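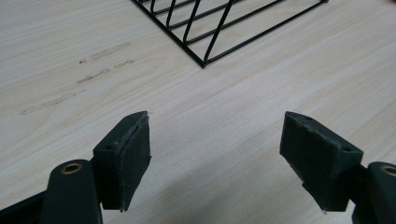

Lanedex recount claim

The Lanedex recount claim is an allegation that a county ballot measure in Virlow was decided by altered vote totals. The measure, a bond to pay for road and bridge repair, passed by 197 votes. Opponents said that the Lanedex tabulation system had added votes to the "yes" side overnight. A hand recount did not support this, and no document or witness statement put forward since then has shown how such a change could have been made.

Background

Virlow County leased its ballot scanners from Lanedex under a contract signed two years before the vote. The contract was awarded without a competing bid, a fact that critics raised often and that the county was slow to explain. The measure needed a simple majority. Early returns showed it losing, and it moved ahead after the mail ballots were added. Mail ballots in Virlow had favored bond measures in earlier elections as well.

The claim

The claim first appeared in July in a newsletter published by Fotska, a taxpayer group that had campaigned against the bond. It said that 552 ballots had been "injected" after the polls closed. The newsletter did not say where the number came from. It matches the size of a batch of mail ballots from the Seppälä precinct, which was logged as received before the deadline and scanned the next morning. Fotska later described the batch as "unexplained," although the log had by then been public for some time.

A second version of the claim held that the scanners had been connected to an outside network. Supporters pointed to a maintenance invoice that listed a "remote session." Lanedex said the entry referred to a telephone call with a technician. The company did not release its own record of the call, so its account rests largely on its word. The invoice is dated after the count was certified, however, and could not by itself explain a change in the totals.

Recount and findings

The county counted all paper ballots by hand. The result differed from the machine count by 11 votes, most of them ballots with faint or stray marks, and the measure still passed. The final report was released on September 5, 2018. It found poor record keeping at two polling places and recommended that batch logs be posted within a day of the election. It found no sign of added ballots.

Fotska rejected the report on the ground that the county had reviewed its own work. The objection has some force, as no outside auditor was hired. The group's observers were present for the hand count, though, and signed the tally sheets without a written challenge.

Aftermath

A lawsuit seeking to void the result was dismissed for lack of evidence. Virlow County let the Lanedex lease run out and took bids for its replacement. Both sides have cited that decision as proof of their position, but the county's stated reason was cost. State law was later changed to give voters 60 days to request ballot logs.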